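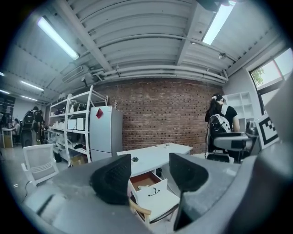 Ceiling pipes and fluorescent lights, high up.

Thread on what I learned renting a unit for my bookbinding business in Culledport. I signed in May and have kept notes on the costs.

1/ Ask what the base rent leaves out. Mine was listed at 1,548 a month. With the service charge and trash pickup it came to 1,730. The listing mentioned neither.

2/ Get twelve months of electric bills from the landlord before you sign. High ceilings cost a lot to heat. My first winter bill was about 137 more than the one at my old place in Tadstead, for the same hours.

3/ Read the part of the lease on repairs. Efa Maddocks looked mine over and found a line making me pay for all plumbing work, including shared pipes. The landlord took it out when I asked. It took one email.

4/ Check the zoning yourself. "Light industrial" in the ad may not match what the city has on file. The clerk's office will look it up by address for free.

5/ Measure the door. My board shear had to come in partly taken apart, and the movers charged 167 extra for it.

6/ Visit at night. I did it twice. The second time the loading area next door was running trucks until eleven. Fine for me, but it would be a problem if you teach evening classes.

7/ Insurance: the lease wanted a higher liability limit than my old policy had. Call your agent with the exact wording. Mine needed four days to send the certificate, and I couldn't get keys without it.

8/ Teodoro Javier asked if I would take a longer term for lower rent. I took two years with an option for a third. The option has to be used in writing, 90 days ahead, so put it on a calendar now.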